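Gestik Open Day, thread. Our station for hand-held gripper work is open to visitors until 5 pm on Monday. We will post from the table during the day, and a fuller account will go on our website in July. 1/9

Registration for the open day closed at 191 places. Visitors who could not obtain a place are asked to write to the office, which is arranging a second session at the Kılıçarslan building. 2/9

The first exercise concerns paper cups. A cup must be taken between the pads without being crushed, and the opening of the jaws matters as much as the force applied. Visitors are asked to approach slowly and to keep the tool level. 3/9

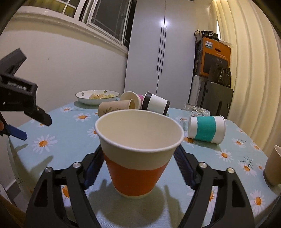 DEMONSTRATIONS

Upright cups and cups lying on their sides are treated as separate tasks. An upright cup with an orange lower band may be approached from either side. For a cup on its side, the operator must first decide whether to take it by the wall or by the rim. 4/9

Each attempt is entered in Zokitz, our record system, under the name of the task. The entry notes the type of object and the outcome. Zokitz held 2873 entries when the doors opened this morning. 5/9

A question raised at the morning talk was whether patterned tablecloths are suitable for this work. Our position is that homes have them, and a method that works only on a bare bench is of limited use to the households Flokudia intends to serve. Daisies are therefore welcome. 6/9

Each visitor may make 5 attempts. The tool should be opened fully before it is brought over the table and returned to the member of staff at the end of the turn. Children may take part with an adult beside them. 7/9
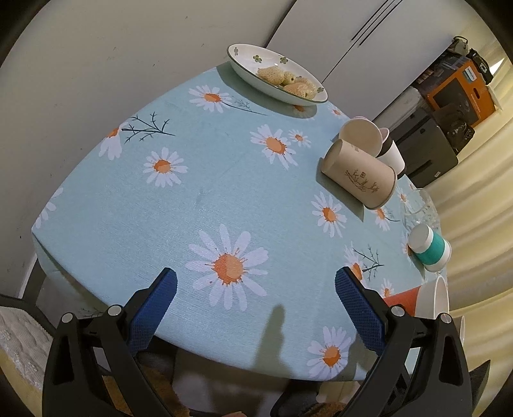 Flokudia replied that the household trials will begin with kitchen tables, and that glass will be left until the paper cup exercises have been reviewed. We thank them for the clarification and will publish the order of tasks once it has been agreed. 8/9

The afternoon talk begins at 3 pm and will deal with the wear of grip pads. Questions may be left under this thread until the doors close. 9/9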